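Caderno da bancada, novembro, entrada 11

Continuação do planeamento de compras. A Yara pediu a lista fechada antes de falar com a Zukby, por isso fica aqui o que já está assente e o que ainda falta.

Pinças de mão: mantemos as que temos e compramos peças de desgaste. O jogo de almofadas para os dedos vem a 159 euros na Zukby, portes incluídos. A Landent faz mais barato mas só entrega em caixa grande, e não temos onde as guardar. Pinos e barras ficam para o pedido seguinte.

Braço: a proposta da Van Dusen continua em cima da mesa. O Keith quer ver primeiro a garantia por escrito. Eu também.
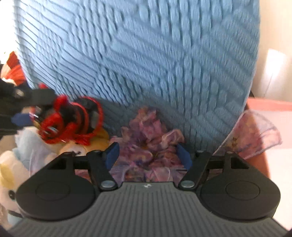 Karim Jaber
Técnico de laboratório, preparação e compras

O trabalho com têxteis e peluches é o que pesa mais na escolha. O tecido florido entre os dedos, franzido como está, pede almofadas que agarrem sem puxar o fio, e a almofada de malha azul tem relevo suficiente para prender uma aresta viva. Perguntar à Zukby se há versão com cantos arredondados ao mesmo preço.

Iluminação: a Hanan propõe um painel difuso extra. Orçamento da Clonham, 568 euros com suporte. Acho caro. Pedi preço sem suporte, aproveitamos o tripé do armário.

Materiais: reservar 400 euros para tecidos e peluches de reposição. Comprar em segunda mão sempre que der, guardar os talões no envelope da Yara. Tules e gazes à parte, numa caixa com tampa.

Armazenamento de dados: já gastámos mais de metade do disco novo. O Takeshi diz que chega até à primavera se apagarmos os ensaios repetidos. Não incluo disco neste pedido.

Pendente:
resposta da Van Dusen sobre a garantia
preço do painel sem suporte
confirmar com o Keith o centro de custo das almofadas

Retomo depois das 15h, quando a Hanan voltar com as medidas da bancada.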